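Chapter 7

Keeping the Digital Arm Honest

Setting Up and Maintaining a Simulated Work Cell

What this chapter covers

Choosing a home pose and leaving it alone
Joint limits, offsets, and where they hide
The hand as a separate part with its own opinions
The bare-cell check
Keeping a log that a tired person can read
When the model and the machine disagree

Before you start

You should have finished Chapter 6 and have a working copy of the Plullo cell on your own machine. If your copy doesn't load, go back to Section 6.4 and check your folder paths. It is almost always the folder paths. Students who are certain it isn't the folder paths should check them twice.

7.1 A machine that never gets dusty

The Plullo cell has one arm, one hand, and a controller that has outlived two coats of paint on the shop floor around it. In the first six chapters we treated it as a physical thing. We greased it, leveled it, swapped a cable, and learned which of its covers must never be removed by anyone wearing a nice shirt. Now we turn to its twin, the simulated cell, in which every motion is supposed to be tried before the real arm is allowed to attempt it.

People new to the trade tend to assume that a simulated arm needs no maintenance. It has no bearings to wear out. It doesn't leak. You can drive it through a wall at full speed and the only casualty is your pride. All this is true, and the simulated arm goes wrong anyway, usually in quieter ways than the real one. A real joint that needs attention will often grind or squeal. A simulated joint with a bad offset will move beautifully to the wrong place and report that it has arrived.

The cell used in this book was first modeled at Ristness, a training shop with more ambition than desk space. The model was built in March by one group and revised by everyone who touched it afterward, each of whom improved it a little and wrote down slightly less than the person before. By the time it reached us it held 769 named settings. A good many were copies of each other. One was labeled "old_new_final" and controlled the brightness of a lamp that had been deleted.

We cleaned it up. The version you have is the result, dated August 1, 2025, and the exercises in this chapter will fail in confusing ways if you use any other.

7.2 The home pose

Every arm needs a pose it can go back to. On the real machine, the home pose is where the arm waits between jobs and where it goes when you have lost track of what it is doing. In the simulation it has a third use: it is the pose you compare against when you suspect the model has changed.

A good home pose keeps the joints well away from their limits. It bends the elbow, so that the arm can move in any direction without first having to straighten itself out. It points the hand somewhere simple, and straight down is simple. It should also be easy to recognize by eye, as you will be looking at it a great deal, often late, with coffee.

Write down the joint angles for your home pose in degrees and save them in the cell file. Do not save them in radians because a website told you that radians are more elegant. They are more elegant. They are also the reason the Halász exercise in the last edition sent one simulated arm after another through its own base. In that exercise a joint that should have turned 90 degrees was told to turn 90 radians, and it did its best to oblige.

Once the home pose is saved, leave it alone. If a job needs a different starting position, give that position its own name. Changing home to suit one job is like moving the fire exit to be nearer your desk.

7.3 Limits and offsets

A joint limit tells the arm how far it may turn. A joint offset tells the arm where zero is. Beginners worry about limits, and limits do matter, but most of the misery in this chapter comes from offsets.

Suppose the wrist offset is wrong by 2 degrees. At the wrist itself, you would need a sharp eye to notice. At the end of a long tool it may be enough to miss the part, clip the fixture, or place a screw confidently beside its hole. The error grows with distance from the joint, so a small mistake near the shoulder does more harm than the same mistake near the hand.

To check an offset, send the arm home and compare each reported angle with the value in your log. Then move one joint at a time by a known amount and send it home again. If a joint comes back to a different number, stop and find out why before you touch anything else. The temptation to fix three things at once is strong, and it is how the lamp setting came to exist.

7.4 The bare-cell check

When a simulated job misbehaves, the usual instinct is to stare at the job. Resist this for ten minutes. Take everything out of the cell first: the table, the fixtures, the parts, the fence, and the decorative potted plant that somebody at Ristness felt the model could not do without. Leave the arm by itself against a plain background and look at that.
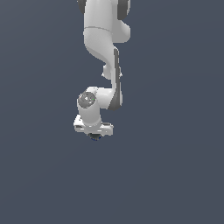 With the clutter gone, a lot of problems become easy to pin down. If the arm still jitters at rest, the trouble is in the arm model or the solver settings. If it settles down, the trouble was in something it was touching, or something it believed it was touching. An invisible collision shape left behind by a deleted fixture is a classic, and you can spend a whole afternoon blaming the elbow for it.

Work through the check in this order.

Save a copy of the cell under a new name.
Remove every object except the arm and its hand.
Send the arm home and wait for it to settle.
Turn on the collision shapes and see that each one sits over the link it belongs to.
Check that the hand is attached to the last joint and turns with it.
Open and close the hand.
Put the objects back one at a time, running the job after each.

The fourth step is the one people skip. The outer shell you see on screen and the shape the software uses to detect contact are two separate things, and they can drift apart when a part is rescaled. The shell is there to please you. The collision shape is what the simulator obeys.

Replacing the objects one at a time is slow. The full Plullo cell takes around 226 seconds to reload on the shop computer, and you will feel all of them. Bring something to read.

7.5 The hand is its own machine

In the cell file, the hand is stored apart from the arm and joined to it by a single fixed link. This is handy when you want to change tools and a nuisance when you forget that you did. The hand has its own mass, its own limits, and its own zero. Swap it without updating the mass and the simulated arm will plan as though it were carrying the old one, and the motors on the real arm will be the first to hear of the change.

The Zisgate hand supplied with the exercise files has the correct mass entered. The spare in the same folder does not. We have left it that way on purpose, and Exercise 7.3 will ask you to find the error by watching how the arm moves, so please don't peek at the file.

7.6 The log

Keep one log for the real cell and the simulated cell together. Each entry needs the date, what you changed, the old value, the new value, and why. "Adjusted wrist" is not an entry. "Fixed it" is a boast.

Key terms for Sections 7.1 to 7.6

Home pose: a named, saved set of joint angles used for waiting, recovery, and comparison.
Joint offset: the value that sets where a joint's zero lies.
Collision shape: the simplified form the simulator uses to detect contact.
Bare-cell check: a test of the arm model with all other objects removed.

Section 7.7 takes up the case where the simulated arm passes every check and the real one still misses. Have your log open before you begin reading it.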